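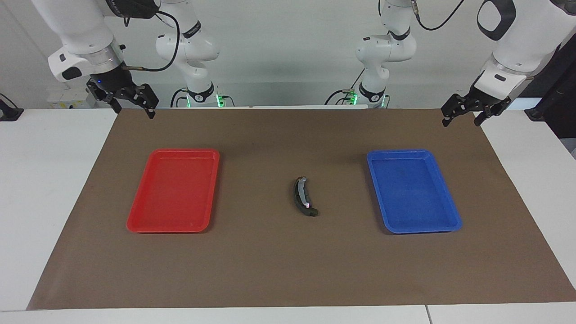
Turn the boiler up and leave it up, I was told, and the back bedroom will sort itself out by morning. I heard that, or something very like it, four times in one winter. I did as I was told every time, and every time I got a living room like a greenhouse, a hall you could dry herbs in, and a back bedroom where I went to bed in a hat.

## The cold end of the house

*Feb 8, 2020*

My house in Kondenby is 114 years old and has been added to by people who clearly never met. The boiler sits in the kitchen at the front. The pipes go under the hall, up beside the stairs, along the landing and then off into an extension at the back, where the last radiator on the whole run is the one under my bedroom window. It's a big, handsome double radiator, and for two winters it was about as much use as a shelf.

I'd bled it, of course. Everyone bleeds it! You get out the little key, hold a rag underneath, wait for the hiss, and there's a bit of spluttering followed by brown water on your sleeve. I bled it so often that I started losing pressure and had to learn how to top up the system (a separate adventure, involving a silver hose and some bad language). It made no difference. The radiator was warm along the top corner by the valve and chilly everywhere else, and a radiator with trapped air is usually the other way up: cold at the top, hot at the bottom.

What I had was a system that had never been balanced. I'd always thought that was a word engineers used to get you to sign things.

### Lazy water

Water in a heating system takes the easiest way round. If the radiator nearest the pump is wide open, most of the hot water nips through it and heads straight home to the boiler, and the poor thing at the far end gets whatever is left. Turning the boiler up only means the nearest rooms get even hotter. Then the thermostat, which in my case is in the hall, decides the house is lovely and switches the lot off.

The cure is to make life a bit harder for the water at the greedy end. Every radiator has two valves. One is the one you fiddle with, usually with numbers on it. The other, at the opposite end, hides under a plain plastic cap, and it's called the lockshield. I'd hoovered round mine for years without wondering what they were for. You close them down on the warm radiators, only part of the way, and the water has to go looking for somewhere else to be.

### What I bought

Not a lot, as it goes. I already had an adjustable spanner. I got a pair of clip-on pipe thermometers from Trilora, which look like clothes pegs with a clock face, and a lockshield key from Flindent that fits most of the square-topped spindles you find in British houses. Two of my valves were so old that the key slid right off, and I used the spanner for those, very gently, with my heart in my mouth. If a valve won't move, leave it alone. A stuck valve is annoying, and a snapped one is a wet carpet.

I also took a notepad, and I'd say it was the most useful thing in the bag. You think you'll remember that the bathroom is a quarter turn and the landing is half. You won't.

### The long afternoon

You start with everything off and cold. I left mine overnight, which in the back bedroom wasn't a great change. Open every valve fully, both ends, and set any thermostatic heads to their highest number. Then switch the heating on and run round the house feeling pipes, writing down the order in which the radiators warm up. I loved this part – it's like a very slow horse race. The kitchen won by a mile. The hall came second, the front room third, and I had time to make a pot of tea and drink most of it before anything happened in my bedroom.

After that, turn it all off and let it cool again. When you come back, begin with the winner. Close its lockshield completely, then open it a quarter turn, and put a thermometer on the pipe at each end. The usual advice is to aim for a drop of twelve degrees or so between the water going in and the water coming out, though if you've got a modern condensing boiler it's worth checking the handbook, as some makers want a bigger gap. Open the valve a touch, wait ten minutes, read it again. Then on to the runner-up.

It takes ages. I'm not going to pretend otherwise. The waiting is the whole job, and if you rush it you end up chasing your own tail, with every change in one room nudging the others. I got as far as the landing, lost patience, gave three valves a hopeful twist and had to go back to the kitchen and begin again. By the time I reached the bedroom I left that lockshield fully open, which is normal for the last one on the run.

And it got hot! All of it, corner to corner, for the first time since I moved in. I sat on the floor with my back against it until my jumper started to smell.

### Turning things down

Once the heat was going where it should, I could be less heavy-handed with the boiler. Mine is an Engelbrecht, a plain white box with two dials, and I'd had the heating dial nearly at the top. I brought it down a little every few days to see when I'd notice. In mild weather I can now run the radiators at 50 degrees and the house is comfortable, provided I start it a bit earlier in the morning. On frosty days it goes back up. (That's the radiator dial only, and on a boiler that heats water as I use it. If you've a hot water cylinder, that has to be kept hotter for safety, so don't go turning things down without finding out how yours is set up.)

I'd been quoted £271 for someone to come and flush the system through, and I may still need it done. The water that came out on my sleeve wasn't pretty, and if you have a radiator that's cold in a patch along the bottom middle, that's likely to be sludge and no amount of valve-turning will shift it. Balancing is for rooms that are slow, or far away, or always last. I'd try it first, as long as you're happy leaving the boiler's insides to a qualified engineer. Nothing I've described goes anywhere near the casing.

A few bits I wish I'd known. Take the thermostatic heads off altogether while you're balancing if they come off easily, or they'll start closing on you as the room warms. Don't forget the towel rail, which in my house was quietly pinching heat from two bedrooms. Keep the doors as you'd normally have them. And put the caps back on the lockshields when you've finished, or somebody small will find them very interesting.

I've got one puzzle left, a little radiator under the stairs that ticks for an hour after everything else has gone quiet. I think a pipe is rubbing on a joist. The floorboards there are coming up in March, so I'll have a look with a torch then, and in the meantime I've wedged a bit of felt behind the bracket, and it ticks slightly softer.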